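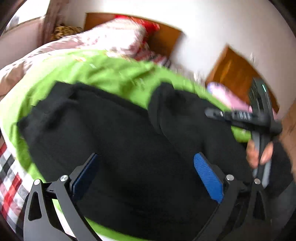 Home & Household Tips | Politics and Public Life

Storing and Caring for Campaign Items After an Election

Updated 1/16/25

Once an election season has closed, many households are left with yard signs, buttons, printed shirts, mailers and posters. Some of these will be kept for family reasons and some for their interest to later collectors. The Muvmont Center for Political History receives regular inquiries about their care, and the following guidance has been prepared for residents who wish to keep such items at home. It applies equally to material from any party, candidate or ballot measure.

Yard signs

Signs should be removed from the ground within the period set by local rules. In Givau that period is 15 days after the vote, and other towns set their own limits. Pull the wire stand straight up from the soil. Rocking it from side to side bends the legs and tears the lower channels of the sign.

Wash corrugated plastic signs with lukewarm water, a soft cloth and a small amount of dish soap. Scouring pads and solvent cleaners will lift the ink. Stand the sign on its edge until the channels have drained completely, and turn it once during this time. Signs put away damp develop dark spotting inside the channels that cannot be reached afterward.

Store signs flat, with a sheet of plain paper between each pair. A stack under a bed or on a closet shelf is suitable. Garages and attics are acceptable only where the temperature is fairly even through the year.

Cardboard signs should not be washed. Brush off dried soil with a clean, dry paintbrush.

Shirts, sweatshirts and caps

Screen-printed clothing should be turned inside out and washed in cold water on a gentle cycle. Omit fabric softener, which leaves a film on the print. Air drying is preferred. If a shirt must be ironed, iron it from the inside and keep the iron away from the printed area altogether.

Shirts intended for long-term keeping should be rolled around a tube of acid-free tissue, printed side outward, and placed in a cotton pillowcase or a lidded archival box. Folding across the print will crack it along the crease within a few years. Where a fold is unavoidable, pad it with tissue and refold the garment along a different line each February, or on any other date the household will remember.

Caps hold their shape best when the crown is filled with crumpled tissue. Newspaper should not be used for this purpose – the ink transfers to light fabric.

Autographed clothing should not be washed at all. Ink from ordinary markers will run, and even pens sold for fabric may fade in the first wash. Air the garment indoors, away from direct sun, before it is put away.

Buttons and pins

Most modern buttons consist of a metal shell, a printed paper disc and a clear plastic cover. Water that enters at the rim will stain the paper from behind. Wipe the front with a barely damp cloth, dry it at once, and leave the back alone except for light dusting.

"We see more buttons damaged by cleaning than by neglect," says Mwajuma Owino, who looks after small objects at the Center. "A little tarnish on the back of a pin is part of its history and should be left where it is."

Buttons should not be kept loose in a jar, where the pins scratch neighboring covers. A shallow drawer lined with undyed felt is satisfactory. Buttons pinned to a hat or sash may remain there if the fabric is sound, although rust from an old pin will eventually mark it.

Posters, mailers and newspapers

Remove paper clips, rubber bands and self-adhesive notes before storage. Tape that is already attached should be left in place, as pulling it away generally takes the surface of the paper with it.

Newspapers announcing results are among the items most often kept and the quickest to yellow. Unfold the front section, place it between two sheets of acid-free board, and store it in the dark. If the page is to be displayed, a color copy should be framed and the original put away. Laminating is not advised and cannot be reversed.

Labels

A short written note adds a great deal to the value of any item. Record in pencil, on a separate slip, who owned it, where it was obtained and the election to which it relates. Do not write on the item itself. The Mironen family papers, now held at the Center, contain 267 items, and the most frequently consulted are those that a family member labeled at the time.

Disposal and donation

Duplicate signs need not go to the trash. Wire stands are accepted by many scrap metal yards and are also useful as supports for garden netting. Corrugated plastic is often excluded from curbside collection, and residents should confirm with their local service before placing it in a bin. Cut into panels, it makes serviceable drawer dividers and shelf liners.

Donations to the Center are considered by Stella Rashidi at the Zamfir Street reading room. Please send a written list before bringing material in. The Center is unable to accept more than 2 copies of any printed item, and framed pieces should be removed from their frames by the owner beforehand.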